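Stop asking guests to pay for the bar

Right. Quick one, I have a cake tasting at four and a mountain of place cards, but this has been bugging me since April.

Cash bars. At weddings. I'm against them and I'm going to say so.

I went to a lovely do in Flunstead, old barn, fairy lights, the works. Beautiful dress. A string quartet for the ceremony. And then a queue at the bar with 30 people in it, all patting their pockets, because not one of us had been told. My friend Deepika Thevar paid for a round of four drinks and came back looking like she'd been mugged. She'd already bought a gift, a hotel room, a train ticket and a hat.

I know what people say. Drink is expensive. It is! I've seen the quotes. A couple I know were quoted 4,000 for an open bar at Britard, and that was before the fizz for the toasts. Nobody sensible is telling you to find that down the back of the sofa. If you can't afford it you can't afford it, and no guest who loves you would want you in debt over gin.

But that isn't the choice. The choice is never "everything free all night" or "nothing, get your card out". There's a huge middle bit and couples walk straight past it.

Beer and wine only. Perfectly nice. A tab that runs until the first dance, then people buy their own – fine, as long as they know. Bring in your own cases and pay the corkage. A big tub of punch, my gran's answer to everything. Or have a smaller wedding. I know, I know. But 38 people with a glass in their hand is a better party than double that stood in a queue.

And look at what the money is going on instead. Chair sashes. I have never in my life gone home from a wedding and talked about a chair sash. Favours, little bags of sugared almonds that get left on the table every single time. A neon sign with your surname on it. A second outfit for the evening. All lovely if you've got the cash spare, but if the guests are buying their own lemonade then the sign can go.

Lemonade, by the way. That's the one that really gets me. Charging for soft drinks. The pregnant cousin, the drivers, the kids, people who just don't drink. They get one glass of warm orange juice at the drinks reception and after that it's full price for a cola. Whatever else you decide, please please put the soft drinks on the tab. Its almost nothing next to the flowers.

Nasrin Zarei, who got married at Arumugam and is a good deal more patient than me, thinks I'm being unfair. Her view is that a wedding is an invitation to witness something, and the drinks are extra, and in her family nobody would have touched the bar anyway. They spent the lot on food. I take the point. I was there, I ate like a king, there was mint tea and sherbet and jugs of everything on every table, and I didn't open my purse once. So I'd say she proves my case, she says she doesn't, and we've agreed to leave it.

If you really must have a cash bar, tell people. On the invitation or the website, plain words. "There will be a paying bar in the evening." Nobody minds when they know. They'll bring a card, they'll have one at the hotel first, they'll plan for it. What people mind is finding out with a tray in there hands.

And do tell them if the place only takes cash. Predard still does, or did last time I was there, and the nearest machine is a long walk in heels.

That's my piece. Write in and shout at me if you disagree, plenty of you will. I'd especially like to hear from anyone who did the half and half tab and how you picked the cut-off, as I get asked that a lot and I've only got my own guess.
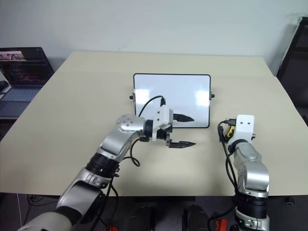
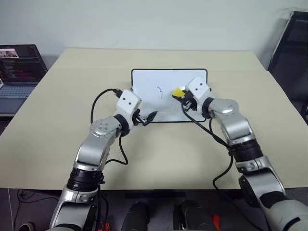 Small whiteboard on a table, both photos. September 2021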